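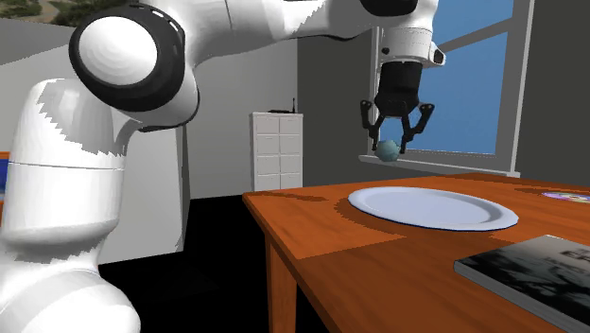 Simulated arm, gripper and ball over the table with the plate

Ball slips out of parallel gripper in sim, any ideas?

I'm building a pick and place arm at home and testing the grasp in simulation first. The target is a small light blue ball that should end up on the plate. The fingers close, the ball squirts out downward. Grip force is 90 in my config. I've gone through 658 trials and most end the same way. Friction changes barely help.
- Charoen Thaweesak

2 answers

Kamolrat
Check the finger height before the force. If the tips close above the middle of the ball they push it down and out. Lower the grasp target until the pads meet it at the center - then cut the force by half and work back up. Look at your contact settings too. I had a timestep that was too long and every round object shot away. Going to 2,000 steps a second fixed mine.

Estura
use a cube

Related questions
Gripper fingers pass through thin objects
Shadows look jagged in sim render
Clorton wrist mount, which bolts?
Cirna config file will not load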